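Bovcombe Airfield

Bovcombe Airfield is a small regional airport 9 kilometers north of the town of Bovcombe. It handles light aircraft, air ambulance flights and a seasonal passenger service. The airfield has a single paved runway 1,224 meters long and a grass strip used by the local gliding club.

History

The site was first used as a landing ground by the Bailly family, who farmed the land and leased two fields to a flying school. The runway was paved later and then extended at its eastern end. A terminal with two gates replaced the original wooden office.

Operations

The regional carrier Zinix flies to the coast from June until the end of the summer timetable. Its last flight of the most recent season left on 25 August 2024. Outside those months the terminal opens only for charter traffic. Fuel and ground handling are provided by Flastitik, which also rents out the larger of the two hangars.

Night landings are limited to medical flights. The parking lot is free for the first 2,000 minutes, after which a daily rate applies.

Expansion proposal

Airport director Solène Marty has proposed a longer runway so that the field could take larger turboprops. The plan would require moving the road to the south, and the town council has not yet voted on it. Residents of the nearest streets have asked for a noise study first.
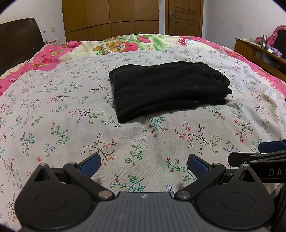 Huguette Marchal wrote that the road should stay where it is, and that a second summer route would do more for the town than a longer runway.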